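Vesen Worktop Oil – 500 ml and 1000 ml

Home > Kitchen > Worktop care > Oils and finishes

Vesen Worktop Oil is a clear finishing oil for solid timber worktops, breakfast bars and chopping blocks. It soaks into the grain and hardens there, so the surface keeps its natural colour and doesn't feel coated. It can be used on new, unfinished timber or to top up a worktop that has been oiled before.

Supplied in a metal tin with a screw cap. The 500 ml tin suits a small run of worktop or a yearly top-up. The 1000 ml tin is the one to order for a new kitchen.

Suitable for
Oak, beech, ash, iroko, walnut and maple. Also bamboo, though the first coat should be very thin.

Not suitable for
Laminate, stone, painted or varnished timber. If you aren't sure whether a worktop has been varnished, put a few drops of water on it and leave them for ten minutes. Water that stays in beads with no darkening underneath usually means varnish, and that has to be sanded off before oiling.

How to apply
Sand the worktop with 120 grit paper and then 180 grit, always along the grain. Remove the dust with a vacuum and a dry cloth. Stir the oil well, right to the bottom of the tin.

Pour a small amount onto a lint-free cloth and work it in along the grain. Leave it for 25 minutes, then wipe off everything still sitting on the surface with a clean cloth. Oil left standing dries sticky and has to be taken back with white spirit.

Leave overnight before the next coat. New timber needs three coats on the top and front edge, two on the underside. Cut-outs for sinks and hobs should have four, including the end grain inside the cut. Most of the damaged worktops we are asked about have gone black at the sink cut-out, and in nearly every case the raw edge had one coat or none.

Keep the surface dry for two days after the last coat. It reaches full hardness after some 70 hours in a heated room – longer in a cold one.

Safety
Cloths soaked in oil can heat up and catch fire by themselves. Lay them flat outdoors to dry, or soak them in water before putting them in the bin. Keep the tin away from children. Open a window while you work.

Which finish to choose
Vesen is a slow oil with a low sheen. Kotora Hardwax is quicker to apply and a little shinier, but it is harder to patch if one area gets scratched. Rezende Board Oil never sets hard and is meant for chopping boards only. We don't recommend it for worktops.

Stone, laminate and composite tops need no oil at all. For those, see Cenico Surface Cleaner, which is sold separately.

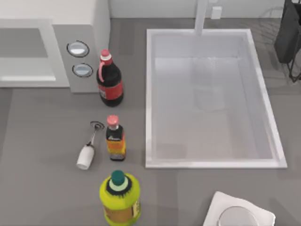
Grey worktop with inset white sink, computer-rendered view.

Looking after an oiled worktop
Wipe up water, tea, wine and vinegar as soon as you can. Use a damp cloth and a little washing-up liquid for everyday cleaning. Avoid bleach and scouring pads. Re-oil when water no longer beads on the surface, which may be twice a year by the sink and less often elsewhere.

Delivery and returns
Sent by road courier only, as the oil can't go by air. Unopened tins can be returned within 25 days.

Customer reviews

Magnus Urquhart
Used on an oak worktop and upstand. Goes a long way if you wipe it back properly. The smell hung about for two days. Cap was stiff to open.

Ivone Arruda
Good oil, and the colour has hardly changed. I would have liked the instructions printed larger on the tin.

Page last updated February 12, 2023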